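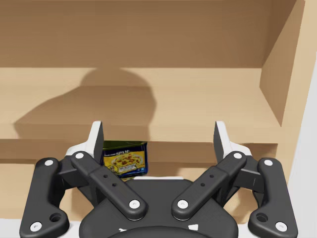

What went wrong in October, and where it leaves us

I'd rather start with the bad news, as it will shape most of what follows. Midway through October we stopped our simulated shelf-picking runs for the Dedham project and threw out a good share of the results we had been so pleased with in our last report to you. The fault was ours, it was in the simulator setup, and it had been there for longer than any of us like to admit. We have found it, we have fixed it, and I think you'll see that the work is in better shape than it was. But it cost us time and some of your money went into runs we can't use, so you should hear the whole story.

As you may remember, the task sounds like nothing at all. The arm reaches into a shelf unit, closes its two fingers on a can of SPAM, lifts it and backs out without touching the wood. We chose a boxy can because a gripper with flat pads ought to find it easy, and we wanted an easy object while we worked on the hard part, the reaching in. In our last batch of 1,000 trials the score was so good that Vega Lozano, who looks after the simulator, got suspicious. I was all for baking a cake. She wanted to watch the recordings first, bless her, and she sat down with 80 of the successful ones and played them back slowly.

What she noticed was that the can was sometimes moving before both pads had reached it. One finger would arrive a little early, the other would still have a gap to close, and up went the can anyway, as if it had been glued to the first pad. Once you've seen it you can't stop seeing it. We had been counting those as good picks for weeks.

The cause

There were two separate mistakes, and they happened to cover for each other. The first was a friction value on the finger pads. Somebody (it was me, I'm afraid) had raised it during a debugging session in the summer and never put it back, so that the pads gripped far harder than any real pad could. The second was in our success check, which asked only whether the can had risen above the shelf board. It never asked whether both fingers were touching it. Either one alone would probably have shown itself within days. Together they gave us lovely numbers.

The part that worries me more is safety. Under the old settings the arm had learned to come in fast and a bit crooked, because it was never punished for it. Teodoro Pacheco had been getting ready to move that same controller over to the real arm at the Nostine lab. He went back through the motions and found that in some of them the outer links passed much too close to the side panel of the shelf. On a real unit that means a cracked panel or a bent finger, and if a person were steadying the shelf at the time it could mean a hurt hand. Nothing was ever run on the real arm, and no one was hurt, but the handover was close enough that we are treating it as a near miss and have written it up as one.

What we have done

The friction setting is back where it belongs and now lives in a locked file that takes 2 people to change. A pick counts only if both pads are in contact with the can and stay in contact through the lift. We have also added a hard stop that ends a trial whenever any part of the gripper comes too near the shelf, and the same limit will be carried over to the real controller, where it will cut the motion outright.

We then retrained from scratch. The new controller is slower and less impressive to watch, and its score is well down on the old one. It has trouble when the can is turned a little toward one side, and it gives up more often than I'd like - though giving up is what we want it to do when it isn't sure. Vega now watches 24 recordings from every batch, successes as well as failures, before any figure goes into a table.

What this means for the plan

The move to the real arm is on hold until the new controller has got through three full batches without a single hard stop. It has managed one so far. The second set of objects, which we had promised to begin this fall, will have to wait its turn. We are not asking for more money. The Kirkegaard visit can go ahead as arranged, and Teodoro would be glad to show your people the old recordings and the new ones side by side, if they can spare us the afternoon.

The corrected tables will follow in a separate file, with the withdrawn figures clearly marked. Please don't pass the earlier ones along to anyone else in the meantime, and if they have already gone to the Godville office, let me know and I'll call them myself.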